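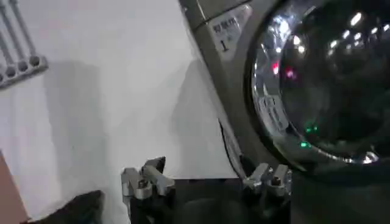 # Giving a front-loader a proper clean

I put this off for most of a year. Then my towels started smelling like a pond, and my neighbor Raghda Najjar (very kindly) asked whether I'd ever cleaned the washer itself. I had not! So I spent a Saturday on it, and now I do it every November and again in spring, with a quick wipe in between.

You don't need much:

- white vinegar or a washer-cleaning tablet, never both in the same wash
- dish soap
- an old toothbrush
- two or three rags you don't care about
- a shallow pan and a towel for the floor

## Start with the gasket

Open the door and peel back the rubber lip with your fingers. Go all the way around, but spend your time at the bottom, where the gunk collects. My first try turned up a guitar pick, a wad of something that used to be a receipt, and a lot of gray slime. Wipe out the loose stuff with a dry rag, then scrub with warm water and a squirt of dish soap. Get the toothbrush right into the fold. If there are black spots that won't budge, lay a soapy rag over them for 18 minutes or so while you do the drawer, then come back and scrub again.

Dry it when you're finished. I used to skip that part and the smell was back in a week.

## The detergent drawer

Most drawers come out completely. Pull it as far as it goes, find the tab (mine's at the back, and it took me two cups of coffee to find it) and press down while you pull. Soak it in the sink with hot water. The softener compartment is always the worst one, and the little siphon cap lifts off so you can clean under it.

While it's soaking, look up into the slot with a flashlight. I was a bit horrified. A toothbrush reaches most of it.

## The drain filter

If your machine has one you can get at, it's usually behind a small flap low on the front. Turn the washer off and unplug it first, and let it cool down if you've just run a hot load. Put the towel down, slide the pan under, and unscrew the cap slowly, a quarter turn at a time. Water comes out. More than you think! Close it, empty the pan, and keep going until it stops. Then pull the filter, rinse it under the tap, pick out the lint and hair, and screw it back in tight.

Stavros Kolev, who lives upstairs and has the same chore ahead of him, borrowed my pan for this and brought it back with 14 cents in it.

## Run it empty

Put the drawer back, plug the machine in, and run the hottest cycle with nothing in the drum. Use one tablet, or a cup of vinegar in the drum if that's what you've got. Check your manual on the vinegar, as some makers don't want it near their seals. And please don't chase vinegar with bleach, the fumes are dangerous.

## Door and outside

Save this for the end, when the steam's gone. The glass gets a damp cloth with a drop of dish soap, inside and out, then a dry one. Go around the rim too, where dusty lint likes to settle. For the front panel I use the same damp cloth, wrung out hard. I don't spray anything near the buttons. Skip the scouring pads, they'll scratch a shiny rim in no time.

## In between

Leave the door ajar after each load if you don't have little kids or a cat who'd climb in. Use less detergent than the cap suggests. I cut mine by half and the clothes come out the same. And move wet laundry out the same day, which I'm still bad at.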